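たたむ腕を買うまえに、棚と箱の話をさせてください
小さな衣装レンタル店の、見積もりと格闘した春

文・デスピナ・ギカス

ロボットを買おうかな、と口に出した瞬間から、まわりの人がみんな急に詳しくなるんですよね。うちは舞台や発表会の衣装を貸す店で、返ってきた服をたたんで箱に入れる作業がとにかく多い。で、3月、Plinoという導入相談の工房にお邪魔して、卓上型の腕で服を箱に収める作業を見せてもらいました。 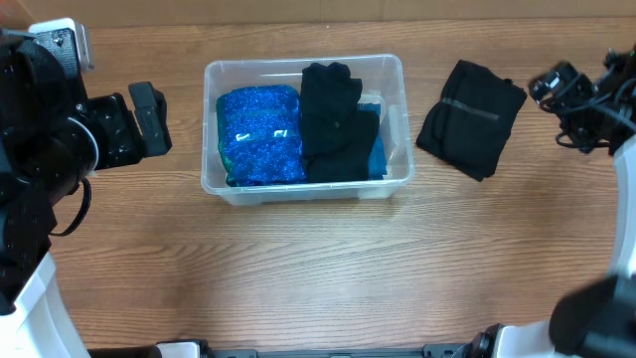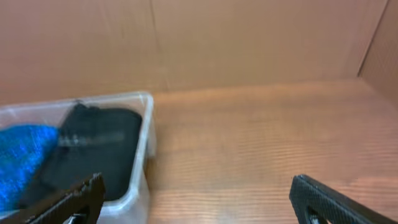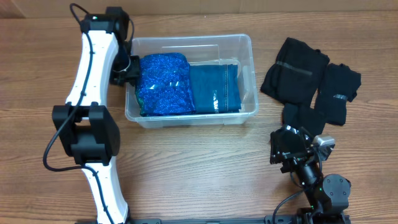
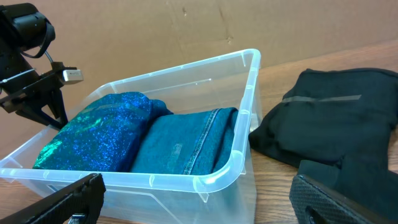 木目の卓上で、透明な収納ケースと衣類を扱う作業。どの写真でも、ケースの左側に青い服が入っている。

まず思ったのは「あ、机の上で済むんだ」ということ。工場の柵の中にいる大きな機械を想像していたので、拍子抜けするくらい身近でした。それに、キラキラした青い服! うちの在庫にもああいう生地が山ほどあって、たたむそばから滑って崩れるので、スタッフに一番嫌われているんです。青緑のデニムや黒いニットみたいな服とは手ごわさがぜんぜん違う。見積もりを頼むなら、素直な服だけじゃなくて、いちばん面倒な服も持っていくべきだなと、その場でメモしました。

案内してくれたのは工房のズラトコ・ベリシャさん。開口一番、「腕の値段から聞かないでくださいね」と釘を刺されました(聞こうとしてました)。「置く場所、入れる箱、服の種類。この順番で教えてもらえると、見積もりの幅がぐっと狭まります」。

正直なところ、うちは箱がバラバラです。開店のときに買ったもの、引っ越しで譲ってもらったもの、ふたが行方不明のもの。人間なら「これは浅いから2着ね」と勝手に調整してくれるけれど、機械にそれをやらせようとすると、調整の手間がそのまま費用になるそうです。だったら箱をそろえたほうが早い。帰りの電車で、箱を100個買い替えた場合の値段を調べはじめていました。

さて、お金の話です。見積もりは2社からもらいました。Plinoのほかに、フラークコームという町で機材の販売をしているClomoten。こちらの担当はスリークマール・シェティさんで、電話がものすごく長い。でも長いだけあって、書類に出てこない費用をひとつずつ教えてくれました。

たとえば設置台。腕を取りつける台がぐらつくと話にならないので、うちの折りたたみ机は即却下。それから照明。倉庫の蛍光灯は半分切れかけていて、透明なケースは光の当たり方で見え方がずいぶん変わるから、先に直しておいてほしいとのこと。電気工事なんて、最初の予算表には一行もありませんでした。

あとは指先の部品。つかむところの表面は使えばすり減るから、予備を最初から買っておくこと。月々の保守契約に入っているかどうかは会社によって違うので、ここは必ず聞いたほうがいいです。わたしは聞き忘れて、あとからメールを2往復しました。

そして一番もめたのが、教える時間の値段。機械は届いた日から働くものだと思っていたら、うちの服、うちの箱に合わせる準備期間がいる。そのあいだ誰かが横につかなくちゃいけない。その「誰か」の時給を予算に入れるかどうかで、共同経営者のステリオス・バラスカスと夜の9時まで言い合いになりました。彼は「どうせ店にいるんだから入れなくていい」派、わたしは「その時間、返却の検品は誰がするの」派。結局、入れました。わたしの勝ちです。

比べるためにもう一案、人を増やす場合も表にしました。繁忙期だけ来てもらうか、通年で週に何日か来てもらうか。機械の列と人の列を並べて眺めてみると、閑散期の欄がどうにも気になるんですよ。発表会のない時期、うちの返却は1日30着を切ります。その量のために腕を置いておくのか、と。

そこでジャンナコプロス衣装店のマキス・サランティスさんに相談しました。同業の大先輩で、去年ひと足先に似た検討をして、買わずに3か月の借用にした人です。「繁忙期の前に借りて、繁忙期に使って、返す。高くつくように見えるけど、うちの倉庫に合わないとわかったときの傷が浅い」。棚の寸法を測らずに契約したせいで、搬入の日に棚をひとつ解体したという話も聞きました。みなさん、搬入経路は測りましょう。扉の幅だけじゃなくて、廊下の曲がり角も。

うちの在庫は衣装が2,000点ちょうど。そのうち機械に任せたいのは、洗って戻ってきた普段使いの服、つまり稽古着や黒の上下です。羽根のついた帽子や、骨の入ったドレスは最初から対象外。ここをはっきり書いて両社に送り直したら、見積書がどちらも一枚減りました。欲張って「全部お願いします」と書いていた最初のわたしに教えてあげたい。

これから相談に行く人のために、いま手元にある持ち物メモを写しておきます。

・いつも使っている箱をひとつ(一番数の多いもの)
・たたみやすい服と、たたみにくい服を両方
・作業場所の寸法と、コンセントの位置
・月ごとの作業量。忙しい月だけだと判断を誤ります
・保守、予備部品、準備期間の人件費についての質問

で、結局買ったのかというと、まだです。いまは箱の買い替えと照明の工事を先に済ませて、秋の発表会シーズンに合わせた借用の見積もりを待っているところ。シェティさんからは今朝も電話があって、予備の指先を何組つけるかで35分話しました。ステリオスは隣で、新しい箱に貼るラベルの色を悩んでいます。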